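3.2 Classroom trial

The unit was taught in biology classes at two schools, Casholm and Bitar, over 15 school days in November. Both schools follow the same state standards for cell transport, and both had taught diffusion and osmosis from a textbook chapter the year before. The teachers kept their usual schedule. They replaced the chapter questions with the Plaker packet, a set of printed sheets on membranes, concentration, and water movement.

A total of 94 students returned a signed form and took both the pretest and the posttest. Students who missed either test were left out of the analysis but did all of the class work. Kamil Machala taught every section at Casholm. The sections at Bitar were shared between two teachers, who met before each lab to agree on timing.

Each packet opened with a short reading on parts and wholes. Students were asked to name a system they already knew, list a few of its parts, and say what would happen if one part stopped working. Most picked a car, a phone, or a computer. The reading then asked the same thing about the nucleus, the mitochondria, and the cell membrane.

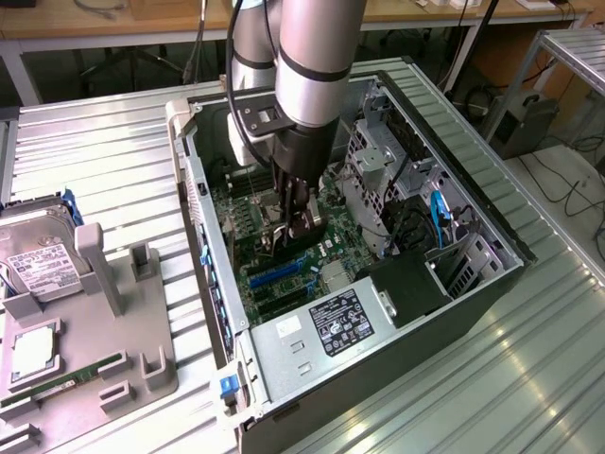 Figure 3. Open desktop computer with the motherboard exposed and a robot arm above it.

The comparison was kept short on purpose. Earlier work with the packet at Emelance showed that students who spent a full period on it tended to carry the match too far, writing for instance that a cell is put together from finished parts. In this trial the teachers gave it one warm-up and then moved to the egg lab, where students placed shelled eggs in corn syrup and in tap water and recorded the mass the next day.

Written answers were scored by Hala Haddad and a second reader, neither of whom taught in the trial. They used a four-level rubric. An answer at the top level had to name the membrane, state which side had more dissolved material, and give the direction of water movement. Answers that gave only the direction were placed at level two, even when the direction was correct. The readers scored the first set together and the rest apart. Where they differed, they reread the answer and settled on one score.

Pretest answers often treated osmosis as something the cell chooses to do ("the cell drinks the water because it needs it"). We coded this wording separately, and the counts are given with the test scores in the next section.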